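Home Jobs Stockists Visit Contact

Part-time packer and shop hand, Lekby Seeds

Lekby sells vegetable and flower seed by mail, in paper packets, to people who have more hope than garden. We need one more pair of hands from now until the orders dry up, which in a good year is late June and in a bad year is much sooner.

The job is 20 hours a week, mornings, in the back of the Ukari building on the river side. You will fill packets, weigh bulk beans, print labels, and find out why the label printer has stopped. You will also answer the phone. Most callers want to know if it is too early to plant tomatoes. It is. Please tell them kindly.

We carry 200 varieties, and 60 of them are lettuce. We have talked about this and nothing has changed. You don't need to know them all on your first day, but you should be the kind of person who can learn to tell one small brown seed from another and still be pleasant at lunch.
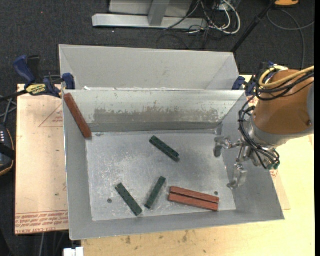 Pay is hourly, a little above what the garden center pays, and we pay every other week without being reminded. There is no dental plan. There is as much kale seed as you can carry – last year's, but it comes up fine.

You should be able to lift a 40-pound sack, read bad handwriting (customers still mail us order forms, some in pencil) and stand for a couple of hours at a stretch. A driver's license helps, as we run parcels to the Fashola depot when the pickup doesn't come. Gardening experience is welcome. Strong opinions about compost are welcome too, after 11.

We had a very busy February and are still catching up, so the training will be short. One of us will show you the scales, the shelves and the kettle, and then you'll be packing radishes. The first 7 shifts are a trial for both sides, paid at the full rate.

To apply, write us a page or less. Tell us what work you've done, which mornings you can't do, and one thing you have tried to grow that died. No resume needed unless you're proud of yours. Drop it at the front counter or mail it to Lekby Seeds, Box 2108. Letters must reach us by Apr 12, 2024. We answer all of them, slowly.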